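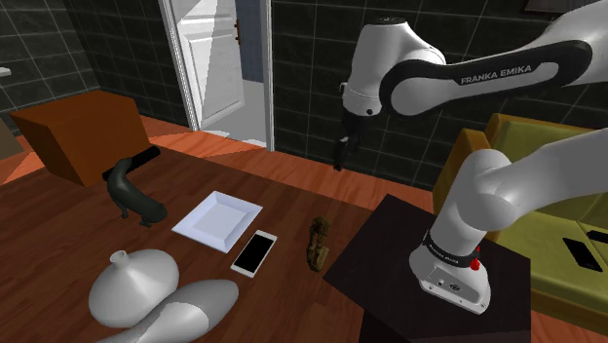 Home | News | Giving | Apply | Contact

Category: Scholarships and Awards

The Trovville Education Foundation will offer a new award to graduating seniors in the Drinuvville school district, with applications opening in March. The Guo Family Scholarship provides $2,000 toward tuition, books or housing and may be renewed for a second year.

The foundation received 27 letters of interest from district families during the planning period. Six awards will be made in the first year, two of them reserved for students entering a nursing or teaching program.

"Many of our students are admitted to the college they want and then cannot cover the last part of the bill," said Glenys Bright, director of the foundation. "This award was written with them in mind."

Applicants must have completed at least 18 credits by the end of the fall term and must submit a transcript, one letter of recommendation and a short essay. Students at Hustau High School should return their forms to Kalkidan Ayele in the counseling office. All others – including homeschooled students living in the district – should apply directly to the foundation.

Applications will be reviewed by Tekle Teshome and Yabsira Nigatu. Recipients will be notified by mail in May.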